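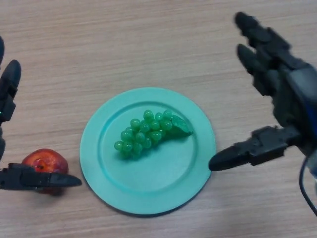
청록색 접시랑 모형 포도, 양손 작업 테이블

제목: 손 두 개 달린 셋업 예산 짜는 중인데 어디서 줄여야 할까요

작성자: 귤껍질차
연구실에서 양손 조작 셋업을 한 세트 더 들이기로 했는데 견적서 앞에서 일주일째 멍때리고 있습니다 ㅠㅠ 하는 일은 사진 같은 거예요. 접시, 과일, 나무 상판. 물건 잡아서 옮기고 담고 그런 탁상 작업이 거의 전부입니다.

지금 고민은 손이에요. 후보가 Skotton 다지형 손 한 쌍이랑 Mavow 평행 그리퍼 한 쌍인데, 가격 차이가 1153만 원 납니다. 오타 아니고 진짜 1153만 원이요. 다지형으로 가면 올해 장비비가 거의 바닥나고, 그리퍼로 가면 카메라도 바꾸고 예비 부품도 넉넉히 살 수 있어요. 근데 저는 손가락 있는 쪽이 너무 갖고 싶거든요(사심 맞습니다). 써보신 분들 의견 좀 부탁드려요!

작성자: 토크부족
과일 옮기는 데 손가락 다섯 개가 왜 필요한지부터 적어보세요. 저희는 그거 안 적고 샀다가 결국 엄지랑 검지만 씁니다. 비싼 집게예요.

작성자: 귤껍질차
윗분 ㅋㅋㅋ 아픈 데를 찌르시네요. 접시는 양쪽에서 엄지로 테두리 받쳐 드는 것도 해보고 싶어서요. 납작해서 그리퍼로는 자꾸 밀릴 것 같은데 제가 너무 겁먹은 건가요?

작성자: 토크부족
접시는 그리퍼 끝에 얇은 손톱 하나 붙이면 됩니다. 출력해서 쓰면 재료비도 얼마 안 들어요.

작성자: 나사세개남음
저는 반대요. 손톱 붙이는 거 저희도 해봤는데 접시는 들려도 그다음에 포도송이 모형 잡을 때 손톱이 알 사이에 끼어서 짜증났어요. 작업마다 끝단 갈아 끼우는 시간도 인건비입니다. 그리고 나중에 사람 손동작 데이터로 뭐라도 할 생각이면 지금 다지형 사는 게 맞아요. 그리퍼 샀다가 내년에 또 사면 두 번 내는 거잖아요.

다만 본체 가격만 보시면 안 되고요, 저희가 Skotton 쓰면서 추가로 낸 돈이 손가락 모듈 교체 241만 원, 손목 케이블이랑 어댑터까지 합쳐서 총 435만 원이었습니다. 처음 견적엔 한 줄도 없던 돈이에요.

작성자: 귤껍질차
헉 435만 원이면 그냥 카메라 예산 통째로네요... 교체는 본인들이 직접 하셨어요 아니면 보내셨어요?

작성자: 나사세개남음
보냈어요. 왕복 기다리는 동안 한쪽 손으로만 돌렸고요. 그래서 예비 모듈은 처음 살 때 같이 넣으라고 말씀드리고 싶네요. 케이블도요. 손목에서 상판 쪽으로 늘어지게 두지 말고 팔에 묶으세요, 저희는 그걸로 하나 해먹었습니다.

작성자: 사나래
저희 팀 구매는 Sarita Kanaujia 님이 맡고 계신데, 그분 방식은 견적을 두 장으로 나눠 받는 거예요. 한 장은 본체, 한 장은 2년치 소모품하고 수리비. 업체에 둘째 장을 달라고 하면 대답이 느려지는 데가 있고 바로 주는 데가 있는데 그게 꽤 참고가 됩니다. Villa는 하루 만에 줬고 Kiltmont는 아직도 안 왔어요 ㅎㅎ

작성자: 토크부족
Villa 손은 힘이 약하지 않아요? 진짜 사과는 못 버틸 것 같던데.

작성자: 사나래
저희는 모형만 써서 모르겠어요. 모형 과일은 가벼워서 문제없었고요. 진짜 과일도 하실 거면 데모 때 꼭 들고 가서 시켜보세요. 업체가 준비한 물건 말고 본인 물건으로요!

작성자: 굳은그리스
한쪽만 다지형, 한쪽은 그리퍼로 가는 건요? 저희는 왼쪽이 고정용이라 그리퍼로 충분하던데.

작성자: 나사세개남음
그거 제어 코드 두 벌 관리해야 해서 저는 비추. 부품도 두 종류로 쟁여놔야 하고요.

작성자: 굳은그리스
코드 두 벌이 뭐 그렇게 대수라고... 한 번 짜두면 그만이에요. 접시 잡고 과일 담는 정도면 충분히 할 만합니다. 돈이 절반 가까이 굳는데요.

작성자: 토크부족
저도 이건 굳은그리스님 편. 예산 없을 땐 섞어 쓰는 게 현실적이죠.

작성자: 귤껍질차
와 댓글 다 읽었습니다 감사해요! 한쪽씩 섞는 건 생각도 못 했네요. 저희 책임자인 Hrefna Bisgaard 님께 여쭤봤더니 양쪽 똑같은 게 좋다고는 하시는데 435만 원 얘기 듣고 표정이 좀 흔들리셨어요 ㅋㅋ 일단 Skotton이랑 Villa에 둘째 장 견적 요청 넣었고, 데모에는 저희 접시랑 과일 모형 싸들고 가려고요. 발주는 4월 안에 넣어야 해서 시간이 많진 않네요.

작성자: 나사세개남음
예비 모듈 꼭 넣으세요. 꼭이요.

작성자: 굳은그리스
섞는 쪽으로 가시면 쪽지 주세요, 저희 어댑터 도면 보내드릴게요.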